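17/06/2025 – Werow handheld gripper kit, trial unit, bench notes

Second session with the kit at the long table.

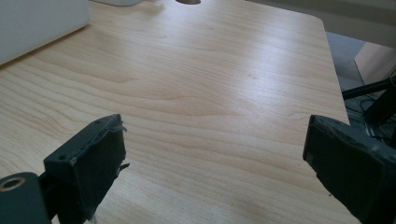

Stesard want a yes or no on the kit before the trial period runs out in September, so I'm keeping these short and writing down only what would change the answer.

Recorded 212 demos today, all pick and place on the table. 8 thrown out by the import script for missing timestamps, same fault as last session. Arūnas has asked Mokoena (the distributor) whether the newer firmware fixes it. No reply yet.

Finger tape is the weak point. The inner edge on the left finger is frayed and peeling, with little flaps sticking out into the gap. Worried they'll catch on small parts and end up in the training data. The manual says to re-tape every 2,000 cycles. Counter reads 597. Either the supplied tape is poor or we're closing too hard. Try the grey cloth tape from the electrical drawer next and note the counter when it goes on.

Scratches on the right finger are cosmetic as far as I can tell. Closing force didn't change between the first and last check.

Glare off the tabletop on the window side. Exposure is locked in the capture app and I can't find where to unlock it. Ask Mokoena in the same email. A mat would sort it but then the demos won't match the Vullgate bench, where the arm is going to run.

Grip is comfortable for half an hour, then the thumb gets sore. Arūnas says the same, and his hands are a lot bigger than mine.

Price quoted is for two units with spare fingers – tape not included. Need to get that in writing.

To do: re-tape both sides, redo the 8, colour-check against the Vullgate camera.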